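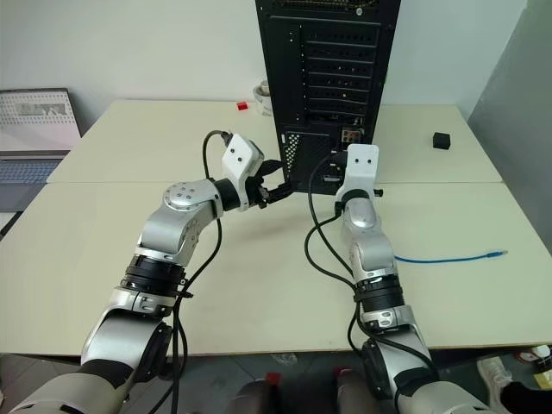 Sobre a Losport

A Losport presta serviços de teleoperação e recolha de demonstrações para equipas que treinam braços robóticos em tarefas de manipulação. Trabalhamos sobretudo com cabos, conectores e equipamento informático montado, ou seja, com peças que fletem, prendem e exigem orientação correta antes do contacto.

A empresa foi fundada por Siobhán Brophy, responsável pela operação, e Vojtěch Ondrejka, que dirige a parte de controlo e calibração. A equipa conta hoje com 13 pessoas, entre operadores, revisores de dados e engenharia.

Como trabalhamos

Cada tarefa começa por um protocolo escrito: posição inicial dos objetos, sequência de movimentos, critério de conclusão e critério de rejeição. O operador comanda os dois braços à distância e executa a tarefa completa, do estado inicial ao final. As trajetórias das juntas, a abertura das garras e as imagens das câmaras são registadas com a mesma base de tempo.

Um operador novo passa por 26 horas de prática antes de gravar demonstrações para clientes. As sessões têm no máximo 30 minutos, seguidas de pausa. A fadiga nota-se primeiro na força de aperto e só depois na trajetória, e os revisores estão instruídos para a procurar nessa ordem.

Para algumas tarefas usamos também demonstração cinestésica, em que o braço é guiado à mão. O método serve bem para movimentos de aproximação com um só braço. Em tarefas bimanuais com cabo preferimos o comando remoto - a mão do instrutor tende a tapar a câmara e a alterar o comportamento do cabo.

Ligação de cabos

A ligação de cabos de rede à traseira de computadores de torre é uma das quatro famílias de tarefas que mantemos em permanência. O protocolo prevê variação da posição do cabo sobre a mesa e da orientação do conector.

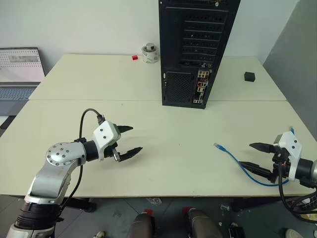

Cabo ethernet azul na mesa da frente, entre as duas garras abertas; ao fundo, a torre com o painel traseiro visível.

As tentativas falhadas não são apagadas. Ficam num conjunto separado, com anotação do instante e do tipo de falha, e são entregues ao cliente se este as pedir.

Entrega e contacto

Os dados seguem no formato acordado com o cliente, acompanhados do protocolo e do relatório de revisão. Pedidos de novas tarefas são avaliados pela engenharia, que responde com uma proposta de protocolo e um lote de teste.

Página atualizada em 2026-08-31.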